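Deposit refund when the hall changes the date

Posted by Hemi Paewai, Sun 8 December
Category: Venues and Receptions

Our family reserved the Tipoki Room at the Amden for an anniversary dinner in March, with 113 guests expected. The venue has now informed us that the room is unavailable on our date and has offered the following weekend instead. Several relatives have already purchased travel. Are we entitled to the return of the $1000 deposit, or only to a credit?

Gramier
Please refer first to your signed agreement. Most hall contracts contain a clause on changes made by the venue — it is often separate from the clause on cancellation by the client. Where the venue cannot supply the room on the agreed date, a full refund is commonly provided for, but the wording governs. Send your request in writing, state that the new date is declined, and ask for a reply within 10 business days.

Cultgate
Same thing happened to us. We accepted the credit and regretted it.

Tipoki Events Desk
The advice given by Gramier is sound. I would add that any offer of a larger room should be confirmed in writing before the original booking is released.

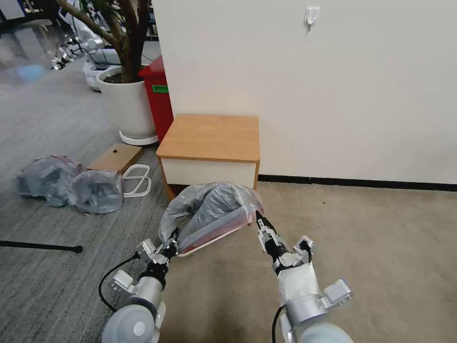 The confirmation should state the seated capacity (ours is 154 with a dance floor), the hours of access for decorating, and whether cleaning and trash removal are included in the price. Do not sign a revised agreement until the deposit has been addressed in it by name and amount.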